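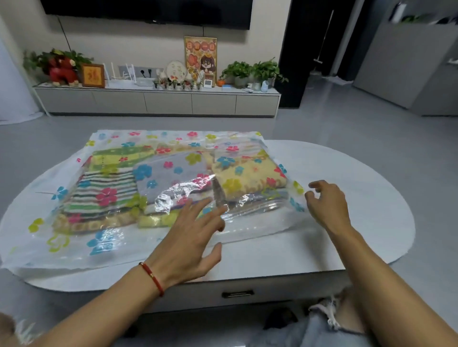
**Does the robot have to be in the room while I record a hand demonstration?**

The robot can be switched off, packed away or in another building. A hand demonstration is recorded from the head unit alone and moved to the Fonar base station later. The robot is needed only for Section 6.4, where you correct it by remote control.

## 6.1 Before you record

The steps in this section use one task from start to finish: packing folded towels into a vacuum storage bag. The same order applies to any two-handed task with soft items. For rigid items, see Section 5.

You will need:

- the head unit, charged to at least half
- a table you can reach across without standing up
- folded towels, more than one size if you have them
- a clear storage bag with a zipper seal
- a task card (printable from the Bistutari library, or write your own)

1. Clear the part of the table you will work on. Ordinary household items in the background can stay where they are.
2. Put the bag on one side and the stacks on the other. Most people put the stacks on the side of their stronger hand, but either side works.
3. Sit down and put on the head unit. Tighten the rear dial until the unit stays put when you nod.
4. Look at the middle of the table and press **Level**. The unit beeps once when the view is set. Two beeps mean the table is too far away or you are looking too high.
5. Hold both hands over the table, palms down, then palms up. Wait for the green light.
6. Push long sleeves up past the wrist. Thin bracelets and rings can stay on, but keep them on for the whole session. Taking one off partway through makes the unit ask for a new hand check.

> **Caution:** Storage bags are a suffocation hazard. Keep them away from children and pets during the session, and put them away when you take a break.

## 6.2 Record the demonstration

Work at the speed you would use for the job on a normal day. There is no need to hold each position for the camera.

1. Say the task name out loud, exactly as it is written on the task card.
2. Press **Start**. Leave your hands flat on the table until the light turns red.
3. Take one towel from the top of the stack. Use both hands if the towel sags.
4. Lift the upper layer of plastic with one hand and slide the towel in with the other. If you need to hold the towel down while you lift, do that.
5. Push the corners in until the towel is flat and clear of the zipper.

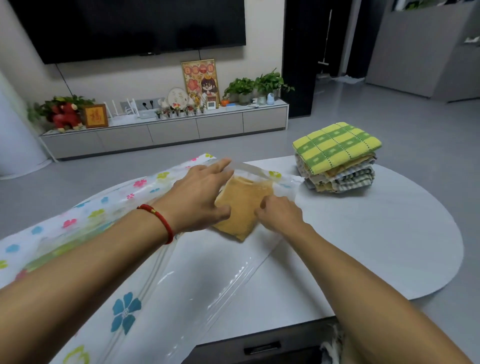
6. Let go of the bag with both hands before you reach for the next towel. Fonar uses this short release to mark the end of one move and the start of the next.
7. Repeat until the bag is full or the card says to stop.
8. Smooth the plastic with an open hand, working from the closed end toward the zipper.
9. Close the zipper and run your fingers along it once more from end to end.
10. Put your hands flat on the table and press **Stop**.

If you drop a towel, pick it up and carry on. Do not stop the recording. Dropped items that are picked up again are useful, and the software marks them for you. If you have to leave the table, press **Pause**, and when you come back put your hands where they were.

A single recording can hold up to 73 moves. After that the unit stops by itself and saves what it has. For a large bag, start a second recording and choose **Continue task** when you are asked.

### Notes on clear plastic

Clear film is harder for the system to follow than paper or cloth. It wrinkles, it reflects the ceiling light, and the towels show through it. A bag with a printed pattern usually gives better results than a plain one, and you should use a printed bag for your first sessions if you can get one.

On a glossy table the edge of the bag can disappear from view. You can correct this in one of two ways:

- Turn off any lamp directly above the table.
- Touch the near edge of the bag with a fingertip before each towel, and keep doing it the same way every time.

Do not put tape on the bag. Tape changes how the film bends, and a robot trained on a taped bag will pull too hard on one without it.

## 6.3 Checking a recording

Open the recording on the base station and choose **Review**. You will see a strip of moves along the bottom, each with a name the software has guessed. Guesses in gray need a look. Click one to play it, then pick the right name from the list or type your own.

The moves most often named wrong are the ones where both hands are down and very little is going on. A hand holding the bag flat looks much like a hand at rest. So does a hand left on a stack while you decide what to take next.
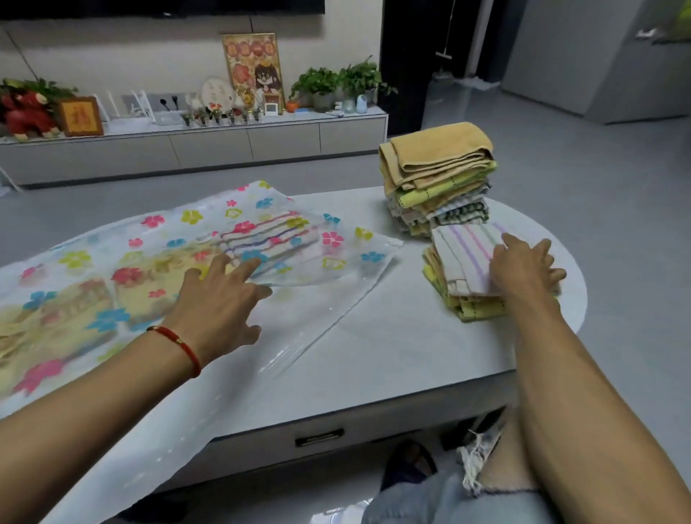
Mark these as **Hold** if the hand is keeping something in place and **Rest** if it isn't. When you can't tell from the playback, choose **Unsure** and leave it. Unsure moves are skipped in training and do no harm. A wrong **Hold** does, and you will see it later as an arm that presses on things for no reason.

When every gray guess has been handled, press **Send to training**. The base station shows the number of moves in the set. In our own test set for this task, Jade Lachance and Akihiko Hoshino recorded 1,304 moves over two weeks in May at the Skokville workshop, but you do not need anything close to that. Training can start at 200 moves. If you have fewer, the button stays dim.

## 6.4 Correcting the robot by remote control

Do this part only after training has finished and the robot has tried the task once by itself.

1. Stand outside the marked floor area with the Beaulieu hand controllers switched on.
2. Choose **Run with takeover**.
3. Watch the robot. When it starts to go wrong, squeeze both grips. The arms stop, then follow your hands.
4. Finish that one move and release both grips. The robot goes on from there.
5. At the end, save the run as a correction. Do not save it as a new demonstration.

> **Caution:** The arms follow your hands within a moment of the squeeze. Bring the controllers to a comfortable position in front of your chest first, and do not squeeze with your arms stretched out.

Keep takeovers short. One correction at the bag opening is worth more than driving the robot through the whole job.

If the robot stops with message 118, it has lost sight of the bag opening. Squeeze the grips, lift the upper layer of film a little, and release. If the message comes back on the next towel, record a few more demonstrations with the opening turned toward you and train again.

For vacuum pump attachments, see Section 7. The pump step is always done by a person in this version.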